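Home Talk She Folds on the Bed, and Now I Do Too

I've been wanting to write about laundry for ages, and I know how that sounds, but stay with me. A woman down the hall from me in the Sitier building has run a small wash-and-fold service out of her apartment for nine years. She calls it Ulleo, after her grandmother's cat, and she asked me to use that name and leave hers off the internet. Fine by me!

We talked on a Saturday morning, April 13, 2019, over very strong coffee. I'd pictured a big folding table. Nope.

"I've always folded on a bed," she told me. "A table is too hard and too narrow. You lay a pair of pants down on a table and one leg is on the floor. On a bed it all stays put and you can walk around it."

She likes a colored sheet under the work, and she was pretty firm about it. Pink, green, whatever you have, as long as the clothes stand out. "Black clothes on a dark blanket, forget it," she said. "You're feeling around for the sleeve like you lost your keys."

I asked whether she makes the bed first (I was sure she'd say yes, she seems like the type) and she laughed at me.

"Never. I push the comforter up to the top and I start. If I make the bed first, that's one more chore before the chore." 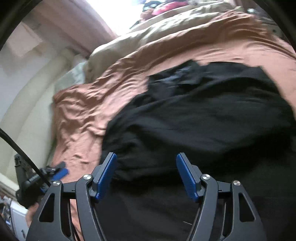
Black things get their own pile, and she saves them for daylight, near a window. Lint is the reason. "At night you think it's clean. Then your customer walks outside and she's wearing the whole dryer."

Her method for a crumpled shirt is so simple I felt a little silly writing it down. Find the collar or the waistband first, before you touch anything else. Pick it up there, give it one good shake, let it fall flat, and smooth from the middle out to the sides. She doesn't go hunting for the hem. "Everybody grabs the piece on top," she said, "and the piece on top is always a cuff."

December is her crazy month. Last year she did 30 bags in a single week, mostly guest bedding, and she charged the same as ever, which made me wince on her behalf. She did once pay $300 for a folding rack from Zulero. It's in the closet. She hangs her coats on it.

And fitted sheets? I had to ask.

"I roll them up and put them in the pillowcase," she said. "Who's looking?"

I went home and shoved my own comforter up against the headboard and did two loads before lunch. My corners still aren't as good as hers, but I did find the collar first.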